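Ticket 2000: Toaster oven browns on one side, door will not stay halfway
Product: Mevell countertop toaster oven, white
Status: Open, waiting on customer
Opened: Sat 7 July

Customer's message

Hello there, and thank you in advance for reading all of this, I know I go on a bit. I bought the Mevell last October to replace a much bigger oven that took up half the counter, and for months I had no complaints whatsoever. My toast was lovely. Then a few weeks ago the bread started coming out dark along the back and pale as a sheet at the front, and I find myself turning every slice around partway through, like my grandmother did with her old gas grill!

The second thing is the door. It used to stay where I left it when I lowered it halfway, and now it sinks the rest of the way by itself. I don't know if the two go together. I have wiped the glass, shaken out the crumbs and tried another outlet. I keep it on the gray counter with nothing on top of it, and I use the same sandwich loaf every week.
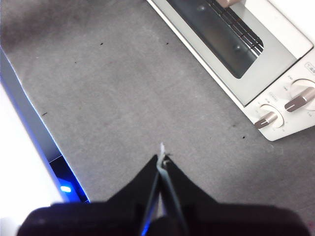

First reply from Stilen Home Support

Hi, and thank you for such a thorough note. It really does save us both a round of questions. My name is Siu-fong Cheung and I'll be looking after this one until it's sorted.

Let's take the browning first. Would you try the following with the oven unplugged and completely cool?

1. Slide the wire rack all the way out and put it back in, pushing until it stops. A rack that sits a little crooked will hold the bread closer to one end of the heating element, and it's easy to miss when you're looking down from above.
2. Wipe the inside walls with a damp cloth and let them dry.
3. Close the door and check that it meets the front of the oven evenly on both sides. If there's a gap, please tell me which side it's on.
4. Plug it in, run it empty for 10 minutes, then toast two slices side by side in the middle of the rack.

On the door, I'd like you to lower it slowly and let me know at what point it starts to drop. Please don't tighten anything yet, and please don't put oil on the hinge (I know it's tempting, I've done it to a cupboard at home and regretted it).

Customer's update

Rack reseated, walls wiped, door closed. No gap that I can find. The toast was better, I'd call it 80 percent of the way back to normal, with just a little paleness left near the glass. So that's cheering! The door starts to sink when it's a little under halfway down.

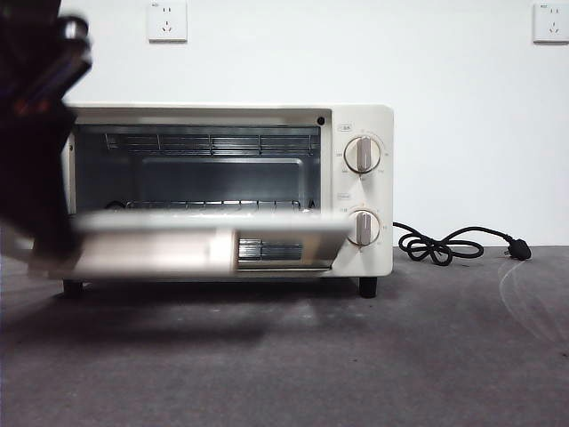

Reading time: 2 min

Second reply from Stilen Home Support

That's good progress, and I'm so pleased about the toast. The rack was very likely most of it. For the last bit of paleness, center the slices a touch farther back and give the oven a few minutes to heat before the bread goes in.

The door is hinged along the bottom, and in this model a spring on each side takes the weight as it comes down. When one gets tired, the door sinks early, just as you describe. It still closes properly, so you can go on using the oven in the meantime. Lower the door by hand all the way and don't rest a hot dish on it.

I've set aside a hinge kit for you, part 125. Could you send me the serial number from the underside, and the address you'd like it mailed to? Cool and unplugged again before you tip it, please.

Internal note: hinge kit reserved. Browning improved after rack reseat, no element test requested yet. Follow up on both once the kit has been fitted.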